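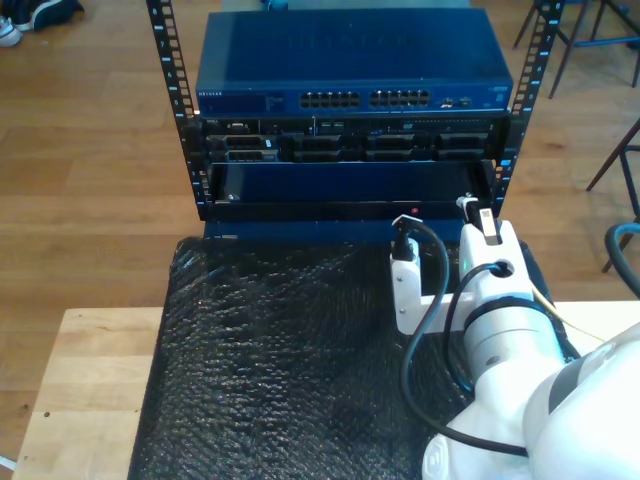 Open-frame rack with the blue Netgear switch in the top position.

Ticket: Course portal, leadership program
Client: Talwood
Opened: 22 February 2024
Status: Pending client confirmation
Severity: 3

Reported problem
Participants in the Talwood coaching cohort finish Module 4 (Delegation) but the module stays at 66 percent. Module 5 does not unlock. Coaches see the same value in the Faten dashboard.

Scope
19 accounts affected. All were enrolled by bulk import in November. Accounts created through the sign-up form are not affected.

Log
Reproduced with a test account added by import. Reflection worksheet submits, confirmation page loads, progress value unchanged.

Browser cache cleared, second browser tried. Same result.

Server log shows error 500 on the progress call after each worksheet submission. The worksheet itself is saved. No participant answers missing.

Import file compared with a form enrollment. The import leaves the coach ID field blank. Pudel, the progress plugin, rejects any record without a coach ID.

Coach ID filled in by hand on the test account. Worksheet resubmitted. Module 4 at 100 percent, Module 5 open.

Fix
Script run to fill coach ID from the Timmermans pairing list. Progress recalculated for the affected accounts. Coach ID set as a required column in the import template.

Open items
Talwood to confirm pairings for two participants who changed coaches.
Reminder emails for Module 4 remain off until then.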